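Gathering Hand-Held Gripper Demonstrations for Household Pick-and-Place
Final report, 2020-12-29
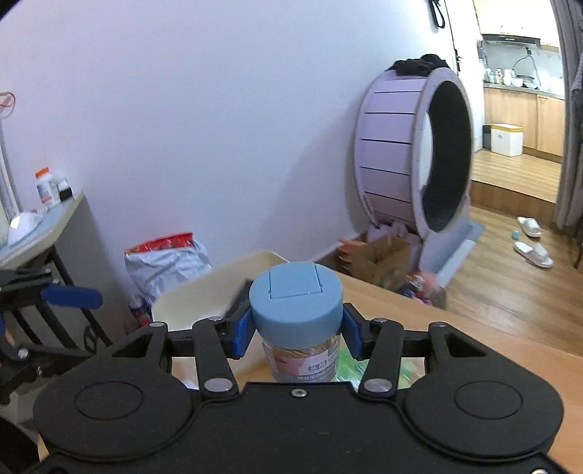
Department of Mechatronics, Robot Learning Project Group
Students: Saulius Pētersons, Imelda Agbayani

1. What we set out to do

Our part of the Cerko project was the data. Another pair is training the policy, and they needed examples of ordinary objects being picked up, moved and set down in rooms that don't look like our lab. We recorded with hand-held two-fingered grippers, each with its own camera, so a person does the task directly and no robot arm has to be brought along.

2. Collection

We recorded in 7 homes, starting in November. Each home got one session with the same task list: jars, bottles, packets, small boxes, and putting things into an open bin. The jar with the light-blue lid was gripped by the lid, with one blue pad on each side. We asked for this grip on all wide-lidded jars because the label stays in view of the camera and the pads have a smooth side to close on.

We did not clear the rooms first. Saulius wanted plain tables for the first sessions and Imelda did not, and after looking at how little the backgrounds varied in our lab tests we went with leaving things where they were. Shoes on the floor, packages against the wall and an open kitchen behind the table are all useful to a model that has to work in someone's home.

3. Sorting

We recorded 1,532 episodes. Every one was watched by one of us and marked keep or drop in Gulto, the labeling tool the group wrote last year. We dropped an episode if

- the object left the camera view before the grasp
- the fingers closed and opened again more than once
- position tracking was lost at any point

That left 746, a lower share than we planned for. Tracking was the main cause, mostly in rooms with large plain white walls. Turning so that some furniture stayed in view helped, but we only worked that out in the last 3 homes.

4. Problems

Two-handed episodes were harder to keep than one-handed ones. The second gripper often comes in at the side of the first camera's view, and the two recordings have to line up in time. Our clock sync drifted on long sessions - we now restart it before each task.

Lids are also underrepresented in sizes near the maximum opening of the fingers. Anyone continuing this should add more of them.

5. Handover

The kept episodes and the drop list are on the Welero drive under "home_sessions". Sync scripts are in the same folder. The calibration board is in the Kļaviņa room, second shelf.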